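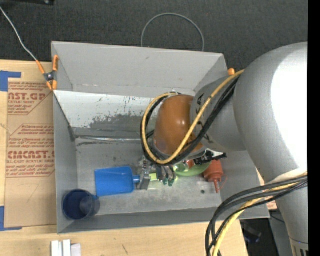
## Bench news: two grippers, one bin

The gripper comparison that started in September is through its first round. Both candidates have now done the full set of picks from the gray bin, and the short version is that the Treveo is staying on the arm for the next round while the Zirlow goes back in its case until we have a better mount for it. The longer version follows for people who plan to use either one.

### What we ran

Each gripper got 1000 attempts on the same mix of household things: cups, bowls, squeeze bottles, a dustpan, and a changing set of smaller items. The bin was refilled after every 50 attempts. An attempt counted as good if the item left the bin and stayed in the grip until the arm reached the drop point. Anything that slipped on the way was a miss, even if it landed where it should have.

The arm, the controller settings and the overhead camera stayed the same for both. Grip force was set once per gripper, using the maker's default, and left alone. Several people asked why we didn't tune it. We will, but in the second round, when there is something to compare the tuning against.

### Results so far

The Treveo did better on anything with a handle or a neck. It takes a dustpan by the handle without much trouble as long as the handle is clear of the wall. It also copes with bottles lying on their sides, even when they roll a little on contact.

The Zirlow was better on thin rims. Bowls and cups that are tipped over or stacked gave it few problems, and it can get closer to the bin wall before the fingers touch. It lost ground on round bottles. The pads are flat and quite hard, and a bottle that isn't gripped near the middle will turn and drop. Softer pads are on order from Dufour and will be fitted before the Zirlow is tested again.

Both were poor at flat items lying on the floor of the bin. A wider opening doesn't help there. The fingers land on either side, close, and come up with nothing. We have stopped counting those as a separate group and will look at a different approach in the winter.

### Cables

Most of the lost time in this round came from cables. With the first routing, the loop at the wrist was too tight, and the arm stopped with a joint fault whenever it had to turn far to reach the left side of the bin. We let out more slack and tied the yellow and black lines together near the wrist. The faults went away, but the bigger loop now gets between the camera and the fingers on some approaches. The planner then works from an old view of the bin and sometimes closes on the wrong spot.

Moving the camera is the easy fix and we will try it first. If that doesn't do it, Skimodmont has a side bracket that carries the lines along the arm and keeps them out of the way at the wrist. It adds a little width, so reach into the corners will have to be checked again.

### Bin and clamps

The bin has to be clamped. We ran an early set without clamps and it crept across the table every time a finger pushed against a wall, until the picks were off by the width of a cup. Spring clamps on the rim have been enough. Please check them at the start of a session and put them back in the same place, outside the path of the arm.

The worn inclined panel inside the bin is fine to keep using. The scratches do confuse the depth reading at certain light levels, mostly late in the afternoon, so leave the overhead lights on even if the room seems bright.

### Next round

Round two starts once the camera has been moved and the new pads are in. It will be shorter, with 36 items per gripper and a fixed order, so that a bad run can be repeated exactly. Allow about 60 minutes for a full pass, including refills. The log sheet has a new column for cable faults. Please fill it in even when the answer is zero.

Bench time can be booked on the usual sheet by the door. Mornings are mostly open.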